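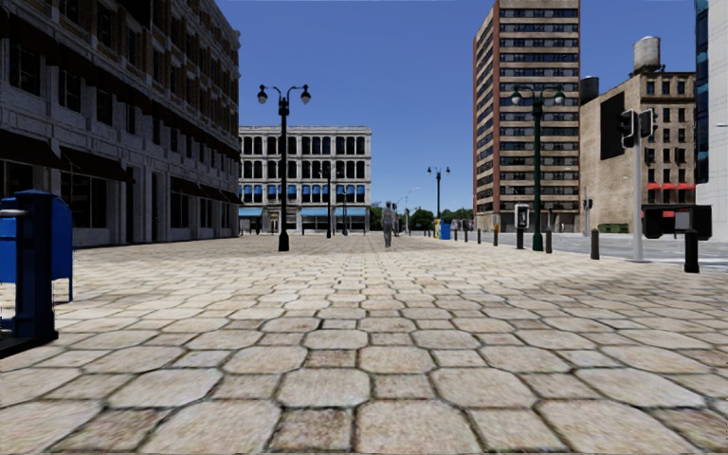 Simulated plaza used for the camera comparison, viewed toward the far end.

Comparing Two Forward Cameras in Simulation

Prepared by Abdelkrim Naciri, Rerkum Mobile Robotics Laboratory
Revised March 24, 2024

Purpose

This procedure explains how to compare two camera models, the Dorken and the Kadrić, on a simulated sidewalk robot before either unit is mounted on hardware. It applies to the plaza world only. Indoor worlds are covered in a separate guide.

Before You Begin

Load the plaza world and set the lighting to clear daylight. Confirm that the Hurkance controller is running and that the robot is at the saved start pose, facing the cream-colored building. Keep the same pedestrian seed for both cameras — a changed seed makes the runs impossible to match.

Procedure

1. Select the Dorken profile and record 600 frames with the robot standing still.
2. Check the stone paving in the foreground. Its speckled texture and dark joints should be clear in the nearest slabs. Some blur toward the far end is expected.
3. Check the thin upright objects. The black bollards along the street and the lamp posts are the main targets. Mark any frame in which the detector merges a bollard with the post behind it.
4. Check the walking pedestrian near the center. Light gray clothing against a pale background is a demanding case, and the second, more distant figure is harder still. Do not lower the detection threshold to recover it.
5. Drive the robot forward at the default speed and save the log.
6. Reset to the start pose, select the Kadrić profile, and repeat steps 1 through 5.

Reading the Results

Compare the two logs frame by frame. In our June trial, the Dorken profile lost the nearer pedestrian in 137 frames and the Kadrić profile in 208. The Kadrić profile gave fewer merged bollards. Staff should report both measures and should not combine them into a single score.

If the logs differ in length, discard both and begin again from step 1. Questions about the controller settings may be sent to Abdelghani Mahrous.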